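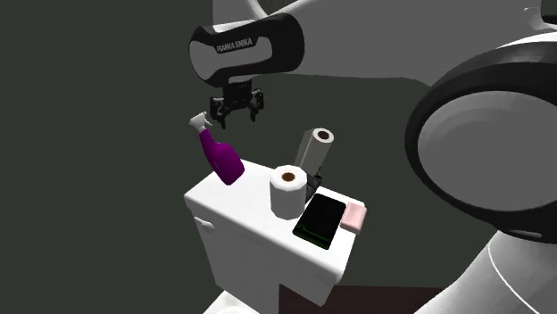
Fig. 2. Simulated restroom task: arm above the toilet tank, spray bottle and soap on the lid.

Week 4: Cleaning work at Sulness

Sulness planned its restroom trial in simulation first. Cleaners were asked in June which jobs they would hand over. Most named wiping and restocking. Few wanted to give up checking supplies, as it sets the order of their rounds.

Read the Stutano report before class and note 3 tasks whose pay grade might change.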